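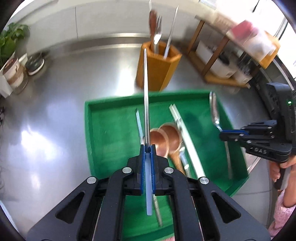 Buy the Pads First

Every March I sit down with a spreadsheet and try to guess what our little automation group in Nelldale will need for the coming year, and every March I get the same thing wrong. I budget for the big stuff. Arms, computers, the nice adjustable bench. Then by summer I'm out of money for finger pads and we're all being very careful with the old ones, like a family sharing one good umbrella.

So I want to make a case for planning backward. Start with the boring, wearable, losable things, and let the expensive items fight over what's left.

I should say what kind of work I mean, because advice about robot budgets usually assumes a factory. We do household tasks. Sorting silverware, putting ladles and chopsticks where they belong, that sort of thing. A lot of it gets done with hand-held grippers, with a person doing the moving and the jaws doing the holding, and the recordings are what the robot learns from later. It's a much cheaper way to begin than buying arms, and I'm all for it! But cheap to begin is a different thing from cheap to run, and that's where my spreadsheet falls apart.

Take utensils. You'd think a tray of kitchen tools would be the one line I could fill in without thinking (a trip to the store, done). Except you need variety. A slim metal shaft asks something completely different of a pair of jaws than a round wooden ladle handle does, and chopsticks are their own special misery. If you buy one matching set, you end up with a system that is terrific at that matching set. I used to put utensils under "miscellaneous." Now they get their own line, with money in it, and I tell people to shop at thrift stores and come back with things that don't go together.

Then there are the grippers themselves. We looked at a pair from Figueroa and a pair from Zernach last year, and the quotes differed by $1,704. That's a big number for a group our size, and I'll admit my eye went straight to the smaller one. What I should have asked first was what replacement pads cost, how long they take to arrive, and whether I could change one myself with a regular screwdriver. Those three answers would have told me more than the price did. We bought the cheaper pair and then spent 15 days waiting for pads while two people who'd been hired to use the things did a lot of filing.

That's the part I feel strongly about. Time is the most expensive thing on the sheet, and it almost never appears on the sheet. A tool in a person's hand all afternoon gets heavy – I've done it, and my wrist had opinions – so you need more people or shorter shifts, and either one costs money. I now plan for seven working hours of recording a week per person, and I don't try to squeeze that number when things get tight. Tired hands make sloppy recordings, and then you pay for the same work twice.

People push back on this. The usual argument is that funders like to see hardware. They do, I get it! A robot arm looks wonderful in a proposal, and "assorted pads, screws, batteries, and spoons" looks like somebody emptied a kitchen drawer. Our last proposal was for a project we called Vivus, and the reviewer's only note on the money was a question about why we wanted $2,000 for consumables. I wrote back a whole page. We got it, and we spent every cent before the year was out.

I'd also hold off on the arm. If you're a small shop, wait until you have recordings you trust and a task you can describe in one sentence. Arms get better while you wait, and the one you pick will suit the job more closely. In the meantime you can put the work on an ordinary counter, with ordinary clutter on it, and learn a great deal about where things get stuck.

My sheet for next March is already open in another tab. Pads are on row one, spares for the spares on row two, and the arm is way down at the bottom with a question mark next to it.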